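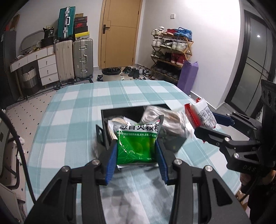 A medicine sachet coming out of the black storage box on the plaid tablecloth, and a white and red medicine box.

Journal > Household > Health

25 November 2020
by Mingxuan Mao

I have been trying to work out what an expiration date on a box of cold medicine is supposed to tell me, and I'm not much wiser than I was in August.

It began with a newsletter from Priden, the online pharmacy I used twice and will apparently hear from until I die. The subject line was "Is your medicine cabinet a danger to your family?" The answer, according to Priden, was yes, and the cure was a Priden Home Refresh Kit. They said they'd surveyed 673 homes and found expired products in nearly all of them. I believe that part. I'd expect the same result for mustard.

What I don't believe is the jump from "old" to "danger" to "buy this." The date on the package is the maker's promise that the stuff is full strength and safe up to that day, if you kept it the way you were told to. The maker picks how long to test for, and the maker also sells the replacement. I'm not saying anyone is cheating – I'm saying I would like to hear it from someone who isn't holding a cash register.

So I asked Fongchan Kongkaew, who worked behind a drugstore counter for seven years and has no patience for me. She said some things you really don't mess with. Insulin, nitroglycerin, epinephrine pens, liquid antibiotics, eye drops once opened. If it has to work the first time, you replace it on time and you don't write a blog post about it. Fine. I accept all of that.

Then I asked about plain tablets a few months past the date, kept dry and sealed. She said a pharmacist is always going to tell you to replace them. I said that wasn't what I asked. She said she knew that.

My other complaint is storage. Everybody calls it a medicine cabinet and everybody puts it in the bathroom, where the shower steams it up every morning. The leaflets say cool and dry. I moved ours out years ago and felt very smart until I noticed I'd thrown away most of the leaflets.

Then there's the app. Ivau will scan your packages and nag you when they run out, and it claims over 3431 products in its list. I tried it for a week. It knew the aspirin and shrugged at anything with Chinese on the label. It also wanted my location, and I can't think why a cough drop needs that.

For now I write the month on the front in marker and go through everything when the clocks change. What's out of date goes to the take-back bin at the drugstore on Lundar Street. The Priden emails go in the trash, though I did open the last one to see what the kit costs. It was a lot for bandages.

Contact | Copyright Mingxuan Mao | Back to top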